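Vilwood bedroom: packaging and linen

The furniture is in and the bed is in place. Spare sheets arrive in December, so please keep the off-white one on until then.
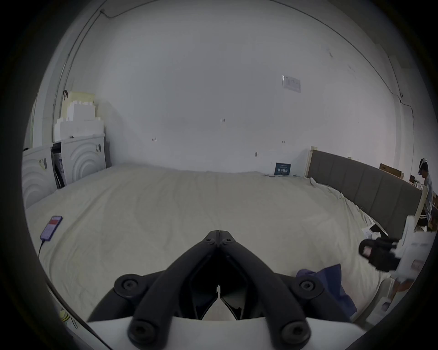 Cardboard and foam from the Deller delivery should stay in the room for now. Bristis will take back any cabinet that proves faulty, but only in its original packing, and the return period is 31 days. Once that has passed, cardboard goes to the recycling point at Teuber. The foam has to be taken separately. Please flatten boxes first.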